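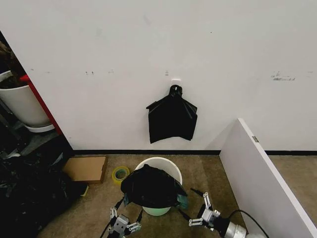
*Klebehaken mit Sack dran, Eimer direkt drunter. Schwarze Säcke, weißer Eimer.*

**Lesitz Müllsäcke schwarz + Stanon Klebehaken, klein, weiß – im Arbeitszimmer getestet**

Kurz vorweg, weil ich gleich weg muss: Säcke gut, Haken geht so, Eimer war eh schon da.

Ausgangslage. Arbeitszimmer mit Teppich, beige, also empfindlich. Bisher immer Papierkorb ohne alles, dann Teebeutel rein, dann Sauerei. Jetzt also runder Eimer mit Sack drin und der nächste Sack gleich drüber an der Wand. Die Idee mit dem Haken ist von Tayla Pearce, aus ihrem Newsletter vom April. Hab sie eins zu eins geklaut.

**Die Säcke**

Rolle mit 28 Stück. Reissen sauber ab, bis auf den allerersten, der hing irgendwie doppelt. Aufkriegen ist das übliche Gefummel – Finger anfeuchten, reiben, fluchen. Material fühlt sich ordentlich an, dicker als die vom Discounter, die ich vorher hatte. Für einen kleinen runden Eimer sind sie eigentlich zu groß. Der Rest hängt außen runter und bauscht sich, sieht halt nach Müllsack aus. Wer es hübsch will, nimmt kleinere. Mir egal, dafür rutscht mir der Rand nicht rein, wenn mal was Schweres fällt.

Gerissen ist mir bisher einer. Karton mit scharfer Kante, meine Schuld. Nasses (Teebeutel, Mandarinenschalen, Kaffeefilter) hält dicht, der Teppich hat noch nichts abbekommen.

Geruch: erste zwei Tage leicht nach Plastik, dann weg.

**Der Haken**

Klein, weiß, klebt auf Putz. Auf der Packung steht was von glatten Flächen, hab ich natürlich erst hinterher gelesen. Meine Wand ist matt und nicht gerade frisch gestrichen, überall Schrammen und alte Klebebandreste. Trotzdem hält er. Vorher abgewischt, fest angedrückt, über Nacht in Ruhe gelassen. Ein gefalteter Sack wiegt ja auch nichts. Eine Jacke würd ich nicht dranhängen.

Der Sack hängt nicht an einem Loch oder so, sondern oben zu einer Schlaufe geknotet. Muss man jedesmal neu machen, dauert ein paar Sekunden. Gerade hängt er bei mir nie. Stört mich nicht, meinen Kollegen Iñaki Goicoechea schon, der hat ihn beim letzten Besuch zweimal zurechtgezupft.

Was mich nervt: Ablösen. Den ersten Versuch hatte ich zu hoch geklebt, beim Abziehen kam ein bisschen Farbe mit. Bei Mietwohnung also lieber an einer Stelle testen, die keiner sieht. Ersatzstreifen liegen keine bei, finde ich schwach. Der von Grimshaw, den ich in der Küche hab, kam mit zwei Stück extra.

**Der Eimer**

Weiß, rund, Kunststoff. Steht auf dem Teppich stabil, kippt nicht, wenn man mit dem Stuhl drankommt. Zur Marke kann ich nichts sagen, steht seit Jahren rum. Jeder andere tuts auch.

**Lohnt sich das?**

Säcke: ja, kauf ich wieder. Haken: für leichtes Zeug ok, auf altem Putz auf eigene Gefahr. Der Abstand zum Eimer passt so, ich komm im Sitzen an beides ran. Sack voll, zuknoten, nächsten vom Haken, fertig. Neuen gefalteten Sack aufhängen vergess ich allerdings jedes zweite mal, und dann steh ich doch wieder vorm Schrank.

Säcke 4 von 5 Sternen, Haken 3 von 5.

Nachtrag: wurde gefragt, ob die Säcke auch in den großen Wenddale-Treteimer passen. Keine Ahnung, hab den nicht. Messt lieber vorher den Umfang.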